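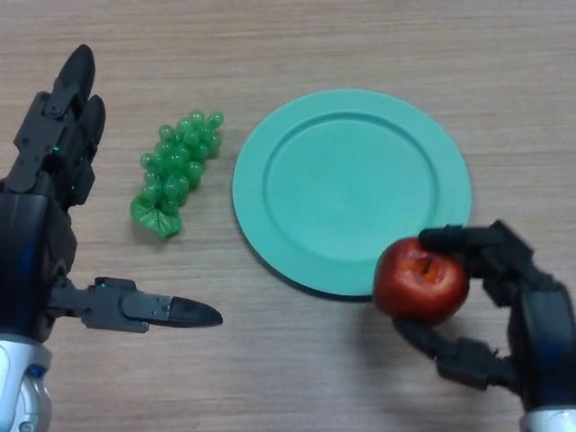
## Snack table working group, Tuesday, minutes

Four present, two apologies. Started 8:10, ten minutes late, as the previous meeting would not leave.

**1. Last minutes.** Agreed, with one correction: the group did not "welcome" the Mollden quote. It received it.

**2. Fruit.** Grapes and apples stay on the list. The claim in the Prirken leaflet that fruit on the table "lifts afternoon focus" was read out. Members asked how anyone had measured this. No answer in the leaflet. One member likes the grapes and would like that to be reason enough. Agreed.

Whether grapes should be served on the bunch or cut into small stems was discussed for longer than it deserved. Left on the bunch for June.

**3. Plates.** The turquoise plate was put forward as the standard for all tables. In favor: it shows up well against the pale wood, and red apples look good next to it. Against: we already own plates. The chair asked what problem new ones would solve. Deferred until somebody can say.

**4. Supplier.** Mollden asks 810 for the season, Chettiar 505. Chettiar's price leaves out delivery — found on page two, in small type. Mollden says its fruit is "hand-selected," which the group takes to mean very little. Ask both for a full price in writing. No trial box to be accepted before then.

**5. Tabletop.** Tratar recommends a yearly oil treatment for the wood. Tratar also sells the oil. The group would like a second opinion before spending anything.

**Actions**

- Write to Mollden and Chettiar about delivery costs
- Count the plates in the cupboard
- Find out who signed us up for the Prirken leaflet

Closed 8:55. Next meeting same room, if it is free.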